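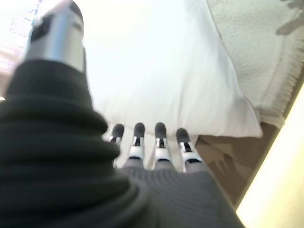 Going in for the pillow.

The Bed on Montoya Street
Short fiction, posted August 24, 2025

I had wanted to make that bed for nine months.

I don't mean with my own hands. I make my own bed maybe twice a week, and badly. I mean with the robot's hands, the new ones, which had come up to Starnulwood in a crate so well padded that I spent my first morning picking foam out of my hair. Four fingers and a thumb on each side! Before that we'd had the clamps. The clamps were fine. The clamps could lift a crate of canned peaches and set it down without a sound, and if you showed them a pillowcase they closed on it like a car door.

So I was in a good mood, and I was in a good mood before we'd even turned anything on. My boss, who is careful, told me to write down what I expected before we began. I wrote "it's going to be great" and she crossed it out.

The plan was to run the same hands with two different controllers and see which one understood cloth. One was called Lurus, and it was ours, or ours in the sense that my boss had written most of it at her kitchen table before there was any company. The other was Latside, which we'd licensed for the month. Lurus was slow and felt its way. Latside made up its mind early and went. We had a rented bedroom on Montoya Street, a real one, with a headboard and a nightstand and a plant, and we had until the end of the month to choose. The crew that would put the winner to work started in September.

Lurus went first. I had my laptop on my knees in the hallway with the door open, and my boss stood beside me with the stop button in her fist.

The pillow was an easy start, or it should have been. There's nothing to a pillow. You can't break it and it has no wrong side. The fingers went out toward it a little at a time, and the numbers on my screen hardly moved, and then the fingertips met the fabric and every trace jumped together — tiny jumps, like birds coming off a wire. I made a noise. My boss said please don't make noises.

"But it felt it," I said.

"It's supposed to feel it."

"I know it's supposed to!"

It squeezed, thought about that, squeezed a hair more, and lifted. The pillow came up sagging at both ends. It took so long that the kettle I'd put on in the kitchen had clicked off by the time the pillow was down again, but it went down where we'd asked, and plumped, and I would have hugged it.

Latside did the same thing in the time it takes to say so. Reach, close, up, over, down. No thinking at all that I could see. The pillow landed a bit crooked.

"Well," my boss said. I knew that well. She'd used it on me when I told her I was buying a motorcycle.

The sheet

A pillow tells you where it is. A sheet is somewhere else every time you look. I could talk all day about this (and I have, at weddings). You pull one corner and the far corner walks. You let go and it keeps moving. Half the time the edge you want is under another edge that looks exactly like it, and a person sorts this out with two fingers and no attention, while thinking about breakfast.

We had 834 sheet grabs on file from the clamps, and I'd watched nearly all of them. I knew every way a clamp could miss. It could pinch the mattress along with the cloth. It could catch air. My favorite was the one where it got a perfect hold on the hem and then, pulling, slid right off the end of it, and sat there holding its jaws together very firmly around nothing, reporting success.

The hands could do something the clamps never could, which was curl. They could hook the fingers behind the hem and let the cloth lie across them. That was the whole idea, and I had been saying so since winter, with drawings.

Lurus took the right hand to the low edge of the sheet and stopped. I watched the traces. It touched, backed off, touched again a finger's width along. My boss was leaning forward so far that I put a hand on the back of her sweater.

"It's looking for the fold," she said, very softly. She had written that part. She had told me once that she wrote it after an hour of watching her mother run a thumb down a seam.

Then the fingers went around and shut. The other hand was out by the nightstand, over the plant, spread a little, the way you hold your arm out when you're walking on a curb.

"Did you write that?" I asked.

"The left hand? No." She looked at it for a while. "It's balance. It falls out of the balance code."

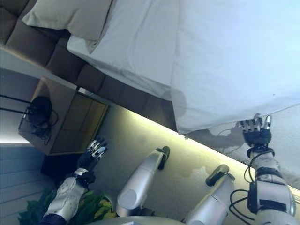
Latside's turn

I want to be fair to Latside, and I wanted to be fair then too, which was harder. I liked ours. I'd been rooting for it the way you root for a slow horse. But we'd said the same tests in the same order with the sheet dropped the same way, so we dropped the sheet the same way, or as near as anybody can drop a sheet, and I changed the controller over and said go.

It was wonderful. I have to say so! The arms came up together, both hands at once, with no poking around for folds. They pushed up into the cloth and shut on whatever was there, and when one side had too much it just let some out. It let some out! I had never seen anything do that except a person. I had a feeling in my chest like when a kid you know gets up on a bike.

My boss didn't make a sound. I looked over and she had put the stop button down on the floor.

"It isn't looking for the hem," she said after a while. "It doesn't care about the hem. It takes a bunch and fixes it later."

"Is that bad?"

"It's how I do it," she said. "When I make a bed. I grab a bunch and fix it later." She sounded a little put out. "I never once looked for the fold. My mother looked for the fold."

We ran it again. We ran it 12 times before lunch and then we forgot lunch. Sometimes it took too big a handful and the sheet went up like a tent and had to be shaken down. Once it dragged the whole thing toward itself and I had to go in and pull it straight, and stepping back I got my foot in the cables and nearly took the plant with me. Lurus, when we switched back, never did any of that. Lurus never made a mess. It also never got the whole sheet on before I'd answered all my mail.
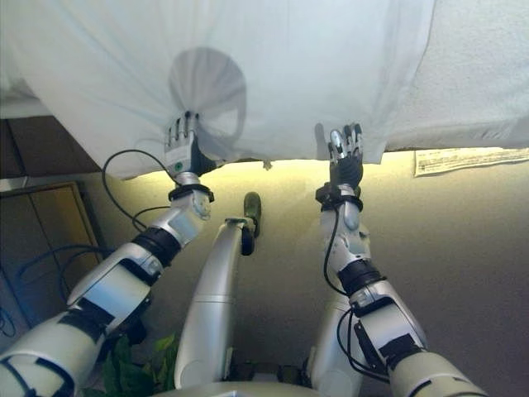
By then the light had gone yellow along the bottom of the bed and my knees hurt from the hallway floor. My boss had her notebook open and hadn't written in it for a long time. I asked if she wanted me to drive and she said drive what, and I said the talk, the talk with the crew, when we told them which one it was going to be.

"I'll do it," she said. "It was my kitchen table."

I told her what I'd been thinking since the second or third run, and I said it fast, in case it was stupid. I said that when the cloth was bunched and both hands had it, Latside was done with the part it was good at. It only had the smoothing left, and it smoothed the way it did everything, one big swipe. And Lurus couldn't get to the smoothing before dark, but give it a flat piece of cloth with one crease in it and it would find that crease and walk it out to the edge like somebody seeing a guest to the door.

She looked at me.

"You can't run both," she said.

"Why can't we?"

"They don't talk to each other."

"They don't need to talk. One stops and the other starts. I've been swapping them by hand all day. It takes me one key."

She opened her mouth and I could see her going down the list, the timing, the grip force being kept in different units, who would own the arms in the half second between. It was a good long list. She got to the end of it and went back for something in the middle.

"The handoff has to happen while it's holding," she said. "If it lets go we've got nothing."

"So we hand off while it's holding."

"It could drop the arms."

"Then you push the button."

She felt around on the floor for the button, and found it, and stood up. I dropped the sheet, which I had gotten really good at. I went back out to the hallway and got the laptop on my knees and loaded both of them, one in each window, and put my finger over the key.

"Can I make a noise?" I said.

"One," she said. "If it works."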